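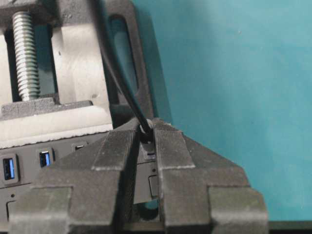

Fig. 1. Round plug on a thin black cable, with blue-tongued USB ports on the panel behind.

Bench Skills, Unit 6: Ports, Plugs and Hubs
Handout to go with Mererid Gwilliam's lecture. Bring it to the lab, where you will claim you left it at home.

1. Look before you push

Most port damage in the Clunberg lab is done by people who were sure. A USB-A plug goes in one way up. Everyone knows this, and everyone still turns it over twice. Read the port first: the plastic tongue sits toward one side of the opening, and the plug has its own block of plastic that must go on the other side. If they disagree, the port will lose.

A blue tongue usually means USB 3 or later. Usually. The color is a custom, and makers are free to ignore it, so check the printing or the manual before you write "USB 3" in your report. Ieuan Rosser marks these and has stopped being gentle.

Round plugs are a separate misery. Two of them can look the same across a bench and differ in the outer diameter, the inner diameter, the voltage and which part is positive. A plug that fits has told you one thing, namely that it fits. Match the label on the supply to the label on the device, every time, including the time you are in a hurry.

2. Holding the work

A hub weighs very little and its cable is stiff, so the cable decides where the hub lies. Push a plug into it and the whole thing skates off. Hence the vise.

Close the jaws until the hub stops moving, then stop. The case is a thin plastic box with a circuit board inside, and the last quarter turn of the handle is the one that cracks it. Keep the jaws off the ports and the buttons. Leave the cable a free way out, with a gentle curve.
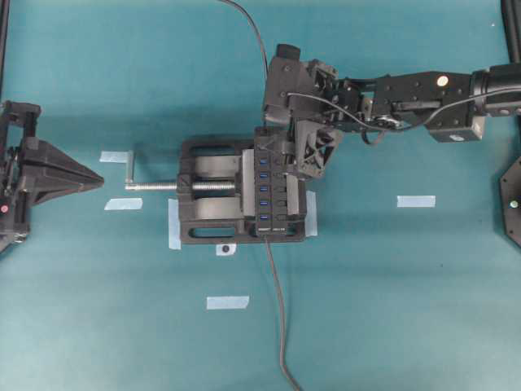

If the vise isn't bolted down, tape it. Painter's tape is fine for light work and comes off without taking the bench finish along – the same can't be said of the silver stuff Trefor Wynne keeps in his drawer. Tear your strips before you start. Wanting a third hand halfway through is a planning error.

3. Buttons, cables and other weak points

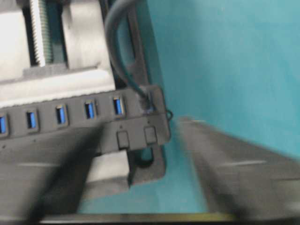 Switched hubs let you cut the power to one port without pulling the plug, a kindness to the port and a trap for whoever comes next. Before you declare a device dead, check its switch. On the black hub the small square buttons sit below the row of ports, each with a tiny dot above it on the housing, and it is easy to press the neighbor of the one you meant. Say which port you are using out loud if it helps. Last December a group spent 60 minutes on a fault that lived entirely in one button.

Look also at where the cable enters the case. That joint takes every tug. Never lift a hub by its cable, and don't coil the cable tight against the housing to make the drawer look nice.

4. For the lab

Work in pairs. Draw your hub face on, with ports and buttons in their right places, and label the cable entry. Then fit and remove a plug 9 times in the same port, pulling straight back by the plug body. Note any wobble. Nazmiye Çınar has the spare hubs and a list of who had them last.

Reading: course pack, page 127, up to the table. The table is wrong and will be replaced.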